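Redura Helpdesk
Ticket 900-121
Subject: Label printer skips one blank label after every third print
Opened by: Aiman Nugroho, Prusholm site
Product: Trerden desktop label printer, USB
Priority: Normal
Status: Waiting for customer

Entry 1, Aiman Nugroho
Sunday, January 22, 2023

Hello. I am writing about the label printer in our packing office at Prusholm. Since we changed to the new label rolls, the printer gives three good labels and then one blank label. After the blank one, the text on the next label starts too low, and the last line of the address is missing. Then it prints correctly again, until the next blank.

What I know so far:

The printer is connected by USB to the office computer. The computer has Windows 10. The driver is the one which came with the printer, we never updated it. The labels are white paper, with a gap between them. The old rolls were from Goh and they worked well from November until last week. The new rolls are from a different supplier and the box says the same size.

What I have already tried:

I turned the printer off and on. I cleaned the roller with the cleaning card. I removed the roll and put it back with the guides closer to the paper. I printed from a different program (the plain text editor, not the shipping program). The blank label comes in both programs.

I did not try a different cable yet. I can do it tomorrow if you think it is useful.

Entry 2, Redura Support

Hello Aiman, thank you for the clear report. Blank labels in a regular pattern normally mean the printer has lost the position of the gap. The cable is very unlikely, so please leave it for now.

Please do a gap calibration. Turn the printer off, hold the feed button, turn it on, and release the button when the light blinks twice. The printer should feed a few labels and stop with a gap exactly at the tear bar. Then print a batch of 50 test labels and write down which ones are blank.

Entry 3, Aiman Nugroho

I did the calibration two times. The first time I think I released the button too late, because the light was blinking four times and the printer made a page with its settings. The second time it was correct: it fed some labels and stopped. But it did not stop at the tear bar. It stopped a little before, maybe 2 mm.

I printed the batch of 50. The pattern is changed. Now the blank label comes after seven or eight good ones, it is not regular anymore. So the calibration helped but did not repair it.

I copy here the lines from the settings page, in case you need them:

Media type: gap
Sensor: transmissive
Darkness: 8
Speed: 4
Label length: 50 mm
Gap: 2 mm

In the shipping program the label length is also 50 mm. I checked this on the computer and not only from memory.
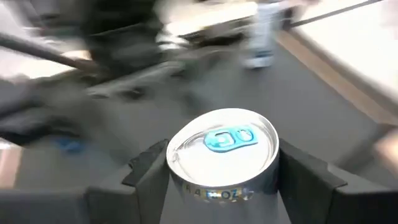
Can the printer keep the old label length after I change the roll?

It keeps the last measured length until you calibrate again or reset it to factory settings, so a new roll alone does not change anything in the memory.

I have put this question and the answer from your phone colleague here, so that they stay together with the ticket. She asked me also to measure one label with a ruler, including the gap. I will do it after lunch.

Entry 4, Aiman Nugroho

I measured. To make it more exact I took a strip of ten labels and divided the result. The old Goh labels: 52 mm from the start of one label to the start of the next one. This is 50 plus 2, as expected. The new labels: 53 mm. So the label is 50 mm but the gap is 3 mm — the box says only "50 mm" and does not mention the gap.

I changed the gap to 3 mm in the driver (Preferences, then Page Setup, then Stock). I printed 20 labels. No blank ones. Then I opened the shipping program and printed 20 more, and there the blank label came back on number six.

So I believe that the shipping program does not use the stock from the driver and uses its own. I looked in its menus but I found only width and height, nothing about the gap.

Entry 5, Redura Support

Good work with the ruler. Your conclusion looks right. The shipping program saves a copy of the driver settings on the day when the printer is first added, and it does not refresh the copy. Please do these steps in this order:

1. Close the shipping program completely.
2. In Windows, open the printer, choose Printing Defaults (not Printing Preferences) and set the gap to 3 mm there also.
3. Open the shipping program, remove the printer from its list and add it again.
4. Run the gap calibration one more time with the new roll inside.
5. Print 200 labels in your normal daily work and tell us the result.

Entry 6, Aiman Nugroho

Steps 1 to 3 are done. In step 2 I could not change the value at first, the field was gray. I had to log in as administrator. Maybe you can add this to your instructions for other customers.

In step 3 the program asked me if I want to keep the old templates. I answered yes. I hope it was the right answer. The templates are all there and the logo is in the correct place.
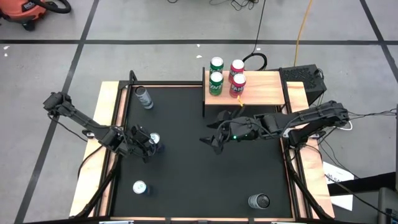 Step 4 went well also. This time the printer stopped with the gap directly at the tear bar, and the label tears off clean. With the first calibration I always had a thin piece of the next label on the edge.

One more observation, it is possibly not related. When the office is warm in the afternoon, the labels come out a little curved and one of them went under the roller. I removed it by hand and cleaned the glue with alcohol. I waited until the roller was dry before I closed the cover.

Entry 7, Redura Support

Keeping the templates is fine. They contain only the layout, and the gap comes from the printer settings.

The curved labels are a separate matter. Near the end of a roll the paper is wound more tightly and it wants to keep this shape. If it happens again, please lower the speed from 4 to 3. Do not raise the darkness, it makes the curve stronger.

We have added the note about the administrator login to our instructions. Thank you for it.

Entry 8, Aiman Nugroho

First report: 121 labels printed from the shipping program, no blank label, no missing address line. I changed the speed to 3 and I do not see a difference in the waiting time.

I will write again when we reach 200. Please keep the ticket open until then. I have also one small question for later — if we go back to the Goh rolls, must I change the gap to 2 mm by hand in both places, or is the calibration enough?

Entry 9, Redura Support

Both places by hand, and then the calibration. Status changed to Waiting for customer.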